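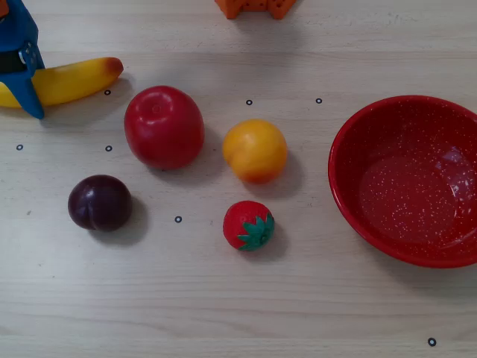
The Play Grocery, Sillunville

We opened the play corner at Wastarell on a Saturday in January, with one table, one red speckled bowl and a produce department that never spoils. Rent is low and the customers pay in buttons.

The banana is the senior member of staff. It has been a telephone more often than it has been lunch, and Ignacio Durán's daughter still takes her calls on it.

The apple is big, red and popular with biters. So far the apple is winning.

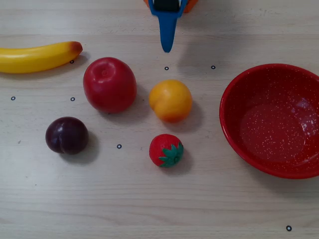

The peach has the best complexion in the shop and gets picked first, usually by someone who then wants the apple. Trades are allowed up to 3 times a morning, after which the grown-ups lose track.

The plum (not in Olivares, our other branch) is regularly sold as an eggplant. Baltasar Domínguez bought it as one for 74 buttons and has not asked for a refund.

The strawberry is the smallest thing we stock and spends a lot of its time under the radiator. Check your pockets on the way out, please.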